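How Does a Video Game Save Your Place?

You have been playing for an hour. You stop for dinner, turn the game off, and come back later. Your character is standing right where you left it. How did the game remember?

While you play, the game keeps track of things in the computer's memory. Memory is very fast, but most of it is wiped when the power goes off. To keep your place, the game has to write the important parts into a file. This is called a save file.

What goes in the file?

Think of a game called Susville, where you build a town by a river. A save file for Susville might hold these facts:

Coins: 1298
Houses: 20
Level: 11
Name of town: Plendano

The file does not hold a movie of everything you did. It doesn't hold pictures of the houses, either. Those pictures are already part of the game. The save file only says which houses you have and where they go, and the game draws them again when you load it.

Why do some games have save points?

Some games let you save only in certain spots, such as a campfire or a bed. One reason is that it makes the file simpler. If you save in the middle of a fight, the game has to remember every enemy and every flying arrow. If you save at a campfire, there is much less to write down.

Other games save by themselves every few minutes. This is called autosave. You may see a small spinning shape in the corner of the screen while it works.

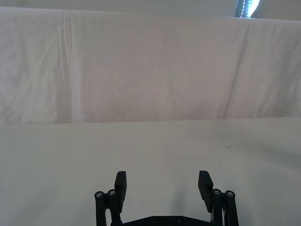

Don't turn off the power while a game is saving. If the writing stops halfway, the file can be damaged — programmers call this a corrupted file. Many games keep a second copy, called a backup, and use it if the first one can't be read.

Where is the file kept?

It may be on your computer, console, or tablet. It may also be on a big computer far away, which people call the cloud. With a cloud save, you can start a game on one machine and carry on with it on another.

Words to know

Save file: a file that holds your place in a game
Autosave: when the game saves without being asked
Backup: an extra copy
Corrupted: damaged so that it can't be read properly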